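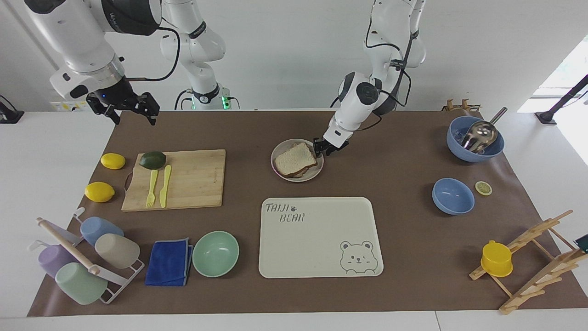

4. Setting up the serial console and the watchdog service

This section covers the Tutik carrier board with the Derkach kernel image already written to the memory card. If the card is still blank, complete section 3 first. All commands are entered as root unless a step states otherwise.

4.1 Before you begin

You need the following:

- the Tutik board and its own power supply
- a USB to serial adapter with 3.3 V logic levels
- three jumper wires, female to female
- a host computer with a terminal program

CAUTION: Do not use a 5 V serial adapter. The console pins have no level shifting and the input stage will be damaged.

CAUTION: Leave the red wire of the adapter disconnected. The board must be powered from its own supply only.

4.2 Connecting the console

1. Disconnect power from the board.

2. Locate header J4. Pin 1 is marked with a square pad on the underside.

3. Connect adapter ground to J4 pin 1.

4. Connect adapter TX to J4 pin 3 (board RX).

5. Connect adapter RX to J4 pin 5 (board TX).

6. Plug the adapter into the host. On a Linux host it normally appears as /dev/ttyUSB0. Check with:

dmesg | tail

7. Open the port at 115200 baud, eight data bits, no parity, one stop bit. Turn off both hardware and software flow control.

8. Apply power. Boot messages should appear within a few seconds.

NOTE: If the terminal shows nothing at all, swap the wires on pins 3 and 5 and try again. If it shows unreadable characters, the baud rate is wrong.

NOTE: Boards with the older Dircombe boot loader print nothing until the kernel starts. A blank screen during the first part of the boot is normal on these boards.

4.3 Loading the watchdog driver

The watchdog is a hardware timer that resets the board when software stops refreshing it. The driver is built as a module and is not loaded by default.

1. Log in at the console.

2. Load the module with a timeout of 20 seconds:

modprobe tutik_wdt timeout=20

3. Confirm that the device node exists:

ls -l /dev/watchdog0

4. Read back the timeout:

cat /sys/class/watchdog/watchdog0/timeout

The value returned should be 20. The hardware accepts values from 1 to 62. A value outside this range is rejected and the module does not load. The reason is written to the kernel log.

5. To load the module at every boot, create /etc/modules-load.d/tutik.conf with this single line:

tutik_wdt

6. Create /etc/modprobe.d/tutik.conf with this single line:

options tutik_wdt timeout=20

CAUTION: Once a process opens /dev/watchdog0, the timer is running. If that process exits without writing the character V to the device first, the timer continues and the board resets. Do not open the node with cat or a text editor.

4.4 Configuring the Fukel service

Fukel is the user space daemon that refreshes the timer. It also checks a list of processes and stops refreshing if one of them is missing. Only one process can hold the watchdog device, so the systemd watchdog must be off.

1. Open /etc/systemd/system.conf and check that RuntimeWatchdogSec is set to 0 or commented out. If you changed it, reboot before going on.

2. Open /etc/fukel.conf and set these values:

device = /dev/watchdog0
interval_ms = 3000
min_free_mb = 50
dry_run = yes

3. Add one "require" line for each process that must be running. Use the name as it appears in the output of ps - the full path is not accepted.

4. Start the service:

systemctl start fukel

5. Watch the log for a minute or two:

journalctl -u fukel -f

With dry_run set to yes, the daemon does not open the device. It only logs what it would have done. Correct any line that reports a missing process before continuing.

6. Set dry_run to no, then restart and enable the service:

systemctl restart fukel
systemctl enable fukel

NOTE: interval_ms must be less than half of the driver timeout. The daemon does not check this. A longer interval may cause resets when the board is under heavy load.

NOTE: min_free_mb refers to memory, not to storage space.

4.5 Testing the reset

Perform this test with no unsaved work on the board. Mount data partitions read-only where possible.

1. Keep the console connected and start logging in the terminal program.

2. Stop the daemon without letting it close the device cleanly:

kill -9 $(pidof fukel)

3. Wait for the timeout to run out. The board should reset and boot messages should appear.

4. After login, read the reset cause:

cat /sys/class/watchdog/watchdog0/bootstatus

A value of 32 means that the last reset came from the watchdog. A value of 0 means that it was a normal power-on or a software reboot.

NOTE: If the board does not reset, check that the unit file does not contain Restart=always. With that setting, systemd starts the daemon again before the timer runs out. The unit file supplied with the Derkach image from September onward uses Restart=no.

Continue with section 5, Network settings.

3 comments
12 shares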